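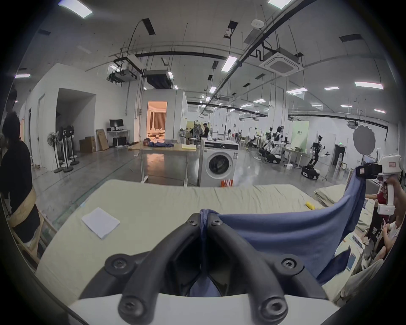
Bench Notes: Keeping the Folding Table Honest

Hello again from the laundry corner! Gwenllian Samuel asked me to write up how we look after the hand grippers at the folding station, mostly so people stop asking her (sorry, Gwenllian). I've had the Gunetby table since May, and a good chunk of my day goes into small fixes that take less time than the coffee does.

First job is the fingers. They work themselves a bit loose when you pinch fabric all day, and you feel it before you see it – the cloth starts slipping out on the pull. I go over the screws by hand, never with the power driver. Tudor Avram stripped 3 of them that way in one afternoon and he'd like it known that he has reformed.

Then I wipe the inside of each finger. Lint builds up in the curve faster than you'd think, and towels are the worst. A dry brush gets most of it. If that doesn't do it, use a damp cloth and let the finger air out before you touch a garment.

The table cover matters too. Ours gets wrinkled by lunch, and a wrinkle under a thin shirt is enough to make you grab both layers. Verna Thibodeaux pulls hers tight every 21 folds, which is more discipline than I have. I do mine when it bugs me, and I'm trying to be better about it.

For the pinch check I use a short-sleeved shirt laid out sideways.

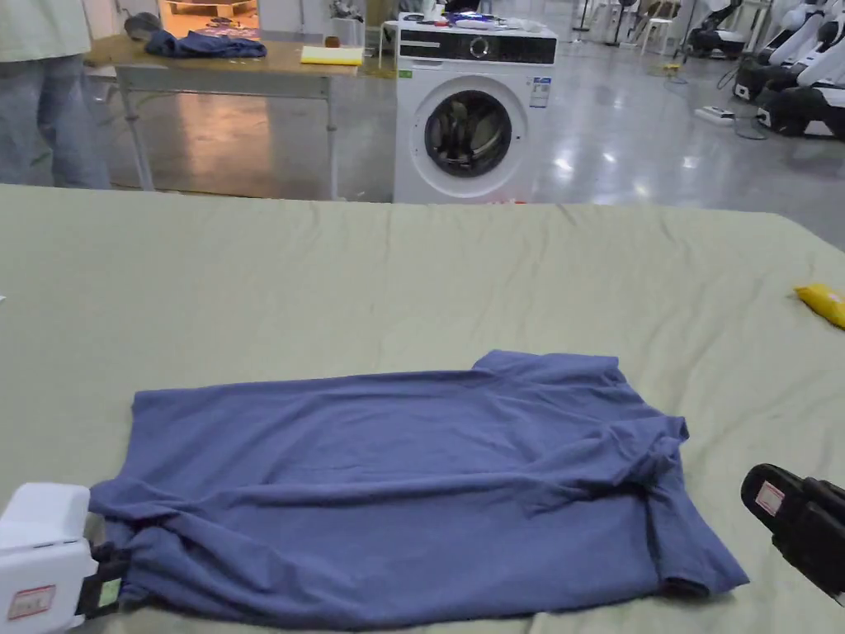

Take the hem with one hand and leave the other one open until you're happy with the grip. Then bring it in low and slow, lift, and hold for eight seconds. If the fabric creeps, go back to the screws. If it still creeps, swap the pair and leave the bad one in the Drisau bin with a note saying which side slipped. Please write the note! Heiðrún Kragh fixed over 80 fingers last season and a fair number of them came to her with no clue what was wrong.

One more thing: the new Pludov finger sets are in the second drawer. They're a little stiffer than the old ones, so run the shirt check a few times before you go near anything slippery. Themba Zulu has the sign-out sheet and will be at the bench until 3 if you want him to walk you through a swap.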